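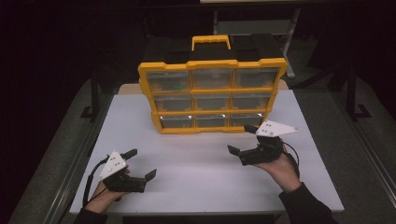
Phyllis Hulme wrote under my last post that if the planner needs 4000 samples to find a drawer front, I should fire the planner. Fair enough. I went through Rukberg last night and found the sampler was drawing from the whole table -- including the part under it. Limiting it to a box in front of the drawers got us down to 19 samples on a good run. The clear fronts still confuse the depth filter, so Pemwood now guesses their plane from the yellow dividers. Next up is the replay tool, which crashes on file 9.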